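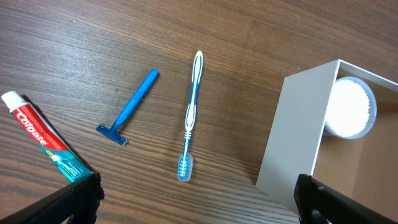
Fenna Verhoeven had told her on the phone that the razor ought to go in last, head down, so that a person reaching in without their glasses on would find the handle first. She had also said that a proper sponge bag would be better than a box, and that they had sponge bags at the chemist in Vandholm, and that she would pay for one if it was a question of money.

It wasn't a question of money. Manon's father had never liked bags. He said you had to feel about in a bag like a man looking for his keys. At home he kept his things on the shelf over the basin, where he could see them, and a box was the nearest thing to a shelf that you could carry up a flight of stairs.

So Manon Sawatzky laid it all out on the table and stood over it for a while. She had not packed for another adult before. When she went away herself she threw things in and bought what she had forgotten at the other end. Her father could not do that. The Katik was eight kilometres out of town and its shop, according to the leaflet, sold stamps, biscuits and birthday cards.

The toothbrush was new. The toothpaste was Colgate, and she had stood in the shop over that too, trying to see the inside of his bathroom cabinet in her mind. She had been in that bathroom hundreds of times and could remember the colour of the mat, a crack in the tile by the window, and a calendar from a coal merchant that had stayed on August for years. She could not remember the toothpaste.

She rang Fenna back.

"What does he use on his teeth?"

"Whatever's there," said her aunt. "He used mine all through Christmas. Have you put in his cream?"

"Which cream?"

"For his hands. They crack. You'll have seen them."

Manon said that of course she had seen them, and went to look for the cream.

It was in the coat he had left on her hook, together with a bus ticket and a letter from the Katik that she had already read. The letter gave the day's arrangements in numbered points. Residents were asked to bring washing things, indoor shoes, a dressing gown and no more than 40 in cash. Families were asked to arrive after lunch. The code for the side door was 3964, and would they please not write it on anything.

He was asleep in her armchair in the next room with the radio on. He had been asleep most of the morning. He had got up early, shaved very carefully, eaten an egg and said that he was ready, and then it had been hours before there was anything to be ready for.

She packed the box once and didn't like it. The bottle leaned whichever way she stood it. She took everything out and started with the tall things along the back, and that went better. The brush and the razor could lie side by side in front. She thought about what Fenna had said and turned the razor round, then turned it back again, and left it.

Her father came to the door in his socks.

"That's a lot of stuff," he said.

"It's what's on the list."

"Whose list?"

"Theirs. And Fenna's."

He came over and looked in. He put one finger on the lid of the round pot and pressed, as you might press a doorbell.

"What's that?"

"I thought you might want it. It's for your face, after shaving."

"I've never put anything on my face."

"You don't have to use it."

"No," he said. "It can stay, though. It fills the corner."

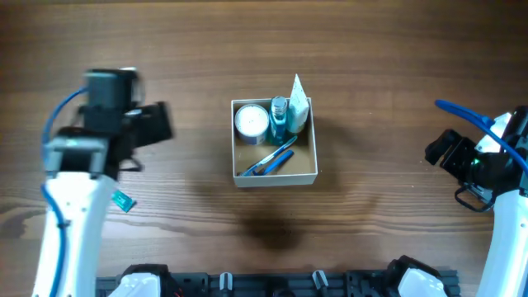
Room 18

Mrs Petrenko met them at the side door before Manon could try the code. She took the suitcase and let him carry the box, and he carried it in both hands up the stairs and along the corridor, stopping once to let a woman with a walking frame go by. They said good afternoon to each other.

The room looked on to the car park and, past that, a field. There was a bed with a yellow blanket, a wardrobe, and a basin in the corner with a glass shelf above it. Manon saw him see the shelf.

"You'll want to get settled," said Mrs Petrenko. "Tea's at four, down the stairs and left. If you can't find it, follow the noise."

When she had gone he put the box on the bed and stood at the basin. He turned on the hot tap and then the cold tap. He ran his thumb along the shelf and looked at his thumb.

"Shall I do it?" said Manon.

"I can manage a shelf."

She sat on the chair and let him. He did it slowly. Brush, then paste, then razor, in a line from the left, with the heads all pointing to the wall. The blue bottle went at the end by the window. He moved it a little way in and then out again. The tube of cream he kept in his pocket, the same as at home.

The round pot stayed in his hand longest. In the end he set it on the window sill by itself.

"Your mother had a thing like that," he said. "From Clestasska, the time we went. She had 500 of whatever the money was there and she spent the lot at the station, because she thought they'd take it off us at the border."

"Did they?"

"Nobody even looked. We sat there with our cases open on our knees."

Manon had heard about Clestasska before, but the money was new. She asked what else her mother had bought, and he said a hat, and some plums, and that the plums had been very good. Then he sat down on the bed and tried the springs, and asked whether she had locked her back door, and she said she had.

They went down to tea. The tea was strong, the way he had it. The woman with the walking frame moved her handbag off the chair beside her and he sat there, and after a bit Manon found that she was the one without anyone to talk to. She ate a slice of seed cake. At half past four she kissed him on the top of his head and he told her to mind the bend by the water tower.

Back home

She let herself in and hung up her coat next to the empty hook. The radio was still on in the other room. She turned it off, and went through to put the kettle on, and then didn't bother with the kettle.

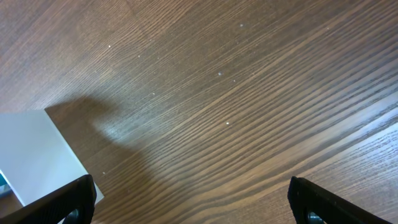
She ought to wipe down the table, she thought, and got as far as running the cloth under the tap. He had eaten his egg there that morning and brushed his toast crumbs into his palm and carried them to the bin, the way he always did, and he had always missed a few. She wrung out the cloth and hung it over the tap to dry.

Fenna rang at six to ask how it had gone.

"He's got a shelf," said Manon.

"Has he? Good. And which way round did you put the razor?"

"He did it himself."

"But which way?"

Manon told her, and Fenna said well, he'd only himself to blame then, and had he taken his brown shoes or the black. Manon said the brown. Fenna said the black were better on stairs. She would bring them over on the bus, if Manon could find them and leave them out.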